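Work and Automation, Unit 7
Handout: Who does the kitchen?
Reading before class: the Sarmiento case file, first half only

The case concerns Sarmiento, a contract caterer that cooks for offices and two schools out of a single building in Fedside. In January the company signed for a kitchen robot called Avo, to take over fetching, clearing and putting away. The contract promised that staff would be "freed for skilled work." Keep that phrase in mind. It appears 20 times in the file, and the skilled work is never named.

Before any machine arrived, the supplier, Skedomton, trained its software in simulated kitchens. The report gives 1360 practice runs and a success rate for each task. Read the table with some care. A run counts as a success when the object ends up where it was asked for. Time is left out, and so is whatever a person would have been doing in the same room.

Look at what a practice kitchen contains: cabinets, drawers, counters, a watermelon up on a cabinet, a black pot or bucket by the tiles, and plenty of open floor. Then compare the shift log in the case file, where the cooks describe carts parked across the aisle and deliveries left wherever there was room.
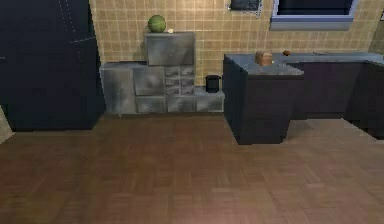

Hina Naqvi objects to this line of argument. Her note in the file says that every trade practices somewhere quiet first, that new cooks do too, and that she would sooner have the mistakes made on a screen than beside her at the fryer. It is a fair point, and you should answer it in your paper. My own answer is that a new cook gets corrected by the others on shift, and is paid while it happens. At Sarmiento the correcting of Avo fell to the same people, on top of their usual work, and no line in the budget covered it.

The log records 502 interventions in the trial period. The supplier calls them "assists." Tudur Mostyn, in his interview, calls them picking things up off the floor.

For discussion
Which tasks left the cooks' day, and which ones came in?
Who decided what counted as an assist?
If fetching and clearing were also when people talked to each other, where did that talk go?

Papers are due 2nd January. Two pages, and please don't quote the brochure as evidence.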